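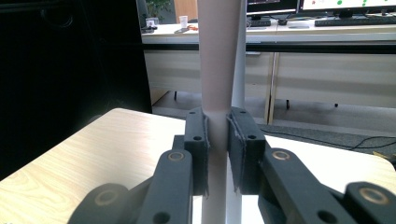 工单313:800米训练的分段成绩缺失,部分圈数重复
产品:Takine 计时门,配合 Juvau 手机应用
提交方:Isah 田径俱乐部,中长跑组
提交日期:2025年1月8日
状态:已解决,保留观察

问题描述

您好。我的中文不是母语,所以我尽量把每一步写清楚。如果有的地方表达得不合适,请您直接问我。

我们组用 Takine 计时门记录800米和间歇跑的成绩。一个门放在终点线,另一个门放在弯道的出口。运动员的腰上带感应片,经过门的时候,时间会传到 Juvau 应用里。从秋天开始用到上个月,一直没有大的问题。

应用更新以后,我们遇到了两种情况。第一种情况是,第一圈的时间是有的,但是第二圈前半段的时间没有,总成绩却是对的。第二种情况是,同一个人在终点线被记录了两次,两次之间的差别非常小,应用就把它当作新的一圈。这样一来,跑800米的运动员在表格里变成了跑三圈,平均速度也变得很奇怪。

对我来说,第二种情况更麻烦。我要根据分段时间决定下一组的配速。如果等到晚上再手工改表格,训练的时候就没有办法用了。

我已经试过的办法

1. 关闭应用,重新打开。没有变化。
2. 给两个门充满电,再重新配对。那一次训练的前几组是正常的,后来又出现重复。
3. 换一部手机。情况相同,所以我认为不是手机的问题。
4. 让运动员一个一个地通过终点线,每次间隔比较长。重复的记录少了,可是没有完全消失。
5. 把弯道出口的门向外移动一点。缺失的分段没有恢复。

我没有试过恢复出厂设置,我担心以前的训练记录会丢失。请告诉我这样做是不是安全。

支持回复(一)

感谢您详细的说明。请先不要恢复出厂设置。记录保存在账户里,一般不会丢失,但是还没有同步的训练会被删除。

请补充下面的信息:
两个门的固件版本(应用,设置,设备,最下面一行);
“最小间隔”这一项现在的数值;
终点线附近有没有运动员在休息或者走动;
一次有问题的训练的原始记录,请用“导出原始数据”,不要用“导出表格”。

提交方补充

固件版本:终点线的门是新的版本,弯道的门还是旧的版本。我以前没有注意到这一点,应用也没有提醒我。

“最小间隔”的数值是7秒。我不记得自己改过。在更新以前,我记得这里是50秒,我的训练笔记本里也是这样写的。

终点线附近确实有人。跑完的运动员习惯在线的旁边走几步,然后回到起点去拿水。以前他们也是这样做的,那时候没有问题。

原始数据已经上传。我也把笔记本里手表的时间抄了一份,放在同一个文件夹里,方便您比较。手表是我自己按的,所以会有误差,请只作为参考。

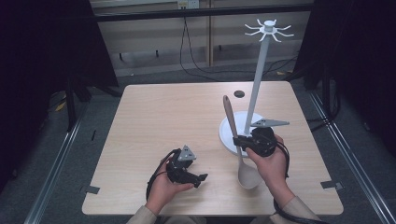 支持回复(二)

我们看过了原始数据,您遇到的是两个不同的问题。

关于重复的圈数:更新的时候,“最小间隔”被改成了短距离模式的默认值。短距离模式是为折返跑准备的,所以间隔很短。运动员跑完以后在门的旁边走动,感应片又被读到,系统就记录了新的一圈。

关于缺失的分段:两个门的固件版本不一样,时间同步的格式也不一样。弯道的门其实记录了时间,但是应用认为这个时间早于出发时间,就没有显示。您的原始数据里可以找到这些记录,它们没有丢失。

请按照下面的顺序操作:

1. 在有网络的地方打开应用,等“同步完成”出现。
2. 只打开弯道的门,把终点线的门关掉。
3. 进入设备页面,选择“更新固件”。更新的时候请把手机放在门的旁边,屏幕不要关闭。
4. 更新完成以后,打开两个门,选择“重新校时”。
5. 新建一个训练模板,类型选择“中长跑”,把“最小间隔”改回50秒。
6. 旧的模板请不要继续使用,它还带着短距离模式的设置。

提交方反馈

我按照顺序做了。第3步第一次没有成功,进度条停了很久,然后显示“连接中断”。我想是手机自动锁屏了。把锁屏时间改长以后,第二次成功了。

第4步我有一个疑问:校时以后,弯道的门上灯一直是黄色,终点线的门是绿色。说明书里只写了绿色和红色,没有写黄色。我不确定可不可以开始训练,所以那天我还是用手表计时。

另外,我们的门是从 Drirport 买的。他们的说明书是翻译过来的,有几页和应用里的名称不一样,例如“重新校时”在说明书里叫“时钟归零”。我花了一些时间才明白这是同一个功能。 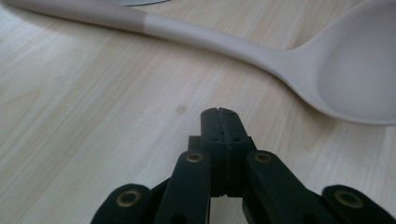 如果您那边有新版的说明书,请发给我电子版,我可以打印出来放在器材箱里。组里的其他教练也需要看,他们用门的时候我不一定在场。

支持回复(三)

黄色表示门已经校时,但是还没有收到第一条记录。请拿一个感应片从门前走过,灯会变成绿色。这一条确实没有写进说明书,我们已经通知负责文档的同事。

新版说明书的电子版已经发到您的邮箱。里面的名称和应用一致,校时在第二章。

以前缺失的分段可以恢复。请在应用里打开那次训练,选择“重新计算”,再选择刚才新建的模板。每次训练需要单独操作,目前没有批量的功能。

提交方反馈

谢谢。灯已经变成绿色了。

昨天的训练内容是800米测试,后面加几组200米。800米的分段全部都有,没有重复的圈。200米的部分,我原来担心50秒的间隔太长,会漏掉下一组的出发,但是组间休息比这个长,所以没有影响。

旧的训练我恢复了一部分。有一次“重新计算”以后,两名运动员的名次交换了。我对照了手表的时间,新的名次是正确的,以前的是错的。我已经向他们两个人说明了。

还有一个小的建议:更新以后如果设置被改变,希望应用可以显示一条通知。对教练来说,改变了什么比增加了什么更重要。

支持备注

建议已转给应用组。模板默认值的问题列入下一个版本的修改内容。工单保持观察状态到四月室外训练开始,期间如果再出现重复记录,请直接在这里回复,不需要新建工单,并附上当次训练的原始数据。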